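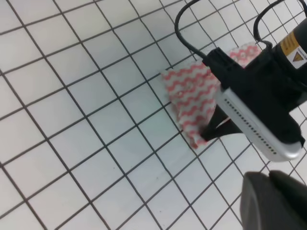 La cellule Rekolia est un poste de préhension robotisée pour textiles souples, proposé par Rusnák aux blanchisseries et aux ateliers de tri. Elle traite des pièces non rigides présentées en vrac ou à l'unité. Le chiffon blanc à motif ondulé rose corail, tenu froissé au-dessus du carrelage blanc, correspond à ce type de charge : matière souple, plis aléatoires, aucun bord de référence. Le point de prise est recalculé à chaque cycle.

Caractéristiques
Temps de cycle nominal : 11 s
Formats de pièces enregistrables : 8
Intervalle d'entretien : 4 000 h
Raccordement : air comprimé non requis
Interface : commande locale ou automate du client

Options
Convoyeur d'amenée
Bac de rejet
Module de pesée -- sur étude uniquement

Démonstration sur site
La cellule est visible en fonctionnement le vendredi, dans l'atelier Prondness de Drukport. La séance commence à 14 h et comprend un passage en mode automatique, une reprise manuelle après défaut et un changement de format. Les groupes sont limités à 4 personnes. Chaussures de sécurité obligatoires.

Les visiteurs peuvent apporter leurs propres textiles. Les pièces doivent être sèches et sans éléments métalliques -- les fermetures à glissière sont refusées. Les essais sont conduits par Svatopluk Vaněk. Un relevé des prises réussies et manquées est remis en fin de séance.

Inscriptions et demandes de devis : Dagmar Bartoš, service applications. Préciser le format et le grammage des pièces à tester.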